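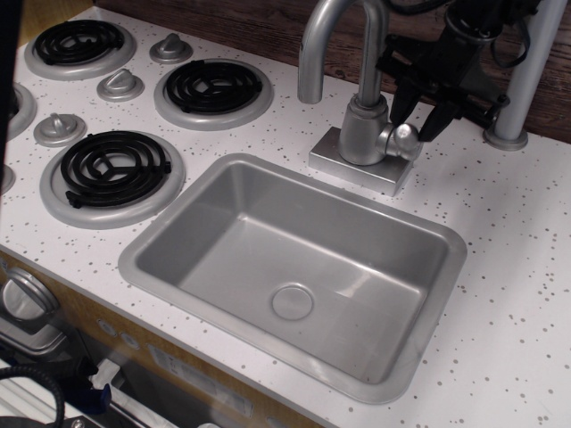 Figure 4. Sink unit of the play kitchen, with gooseneck faucet and side lever.

Alina Jitaru objected at the first reading that pretend play tells us little about vocabulary unless the adult talk around it is recorded too, and that our earlier draft had treated the two as one thing. We agree, and the counts below keep them apart.

### 4.2 Verbs in pretend play

The Saltach recordings contain 2,971 child utterances from 20 children, of which 527 include at least one verb tied to household work. *Wash*, *pour* and *cook* were common in every group. *Rinse*, *drain* and *scrub* were rare and came mostly from children whose caregivers had used the same word earlier in the session.

Utterances were coded by Ida Nolte and Seung-woo Na, working separately. Disagreements were mostly over *do*, as in "I do the cups," which one coder had marked as a household verb and the other had not. We left these out of the totals - see the appendix for the full list.

Sessions lasted 30 minutes. Caregivers were asked to play as they would at home and were not told that verbs were of interest. Two of them read aloud for much of the session, and their talk was coded as book talk following Böttcher's scheme. The child utterances from those sessions were kept.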